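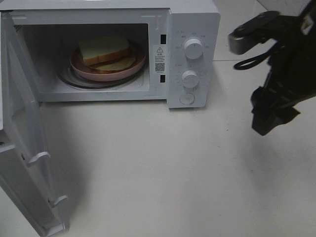
So I finally made it to the Onden open day in May, after two years of saying I'd go and then finding something better to do (sorry, Thérèse). If you don't know the place, it's the old Rocha biscuit works down by the rail yard, and these days it's full of small outfits that test and tinker with household stuff. Kettles, toasters, bin lids, you name it. I am exactly the kind of person who'll stand in line to look at bin lids.

Thérèse Desjardins met me at the door at 9 with a lanyard and a very strong coffee, and we started upstairs in what everyone calls the snack kitchen. I could've stayed there all day! It's set up around the sort of lunch people make when they can't be bothered: toast, leftovers, a cheese sandwich zapped in the microwave. And I mean a proper plain one, white bread with a golden-brown crust, on a pink plate. I had that lunch most of grade six.

The microwave was my favourite thing in the building. It's a little white one with two knobs on the front, power up top and timer underneath, and a round button at the bottom that releases the door. No clock to reset when the power goes out, no popcorn setting, no beeping menu. The labels are in Chinese, but you wouldn't need to read a word to get your lunch warm. My own one at home has more buttons than my car and I use precisely one of them.

Rosario Fontana runs the kitchen side of things and he has Opinions about reheating bread. Short bursts, he says, and never full power, or the crust goes to leather. He also reckons people put their plate dead centre on the turntable when the food does better a bit off to one side, so it travels through more of the oven. I've been trying it since and I think he's right, though my husband says he can't taste any difference. Rosario puts the top slice on crooked too, so the cheese doesn't weld itself to everything. I haven't got the hang of that.

Next was the Zatmont room, which is mostly drawers. Drawers that close softly, drawers that close less softly, and one that got me on the thumb. There's a wall chart listing 203 handles by shape and I'd have liked a copy, but they were out of handouts by the time I asked.

Lunch was in the courtyard, $14 for soup, a bun and a butter tart. Fair value, and the soup was hot, but go early as the line was past the bike racks by noon. I skipped the Plendar talk on dishwasher racks because my feet were done. Thérèse went and came back with four pages of notes, so I'll get it all second-hand.

Parking's free behind the building. Wear flat shoes, the stairs are steep metal ones.

6 comments · 31 shares

Get new posts by email. Enter your address to subscribe.

Contact | Copyright, all rights reserved | Back to top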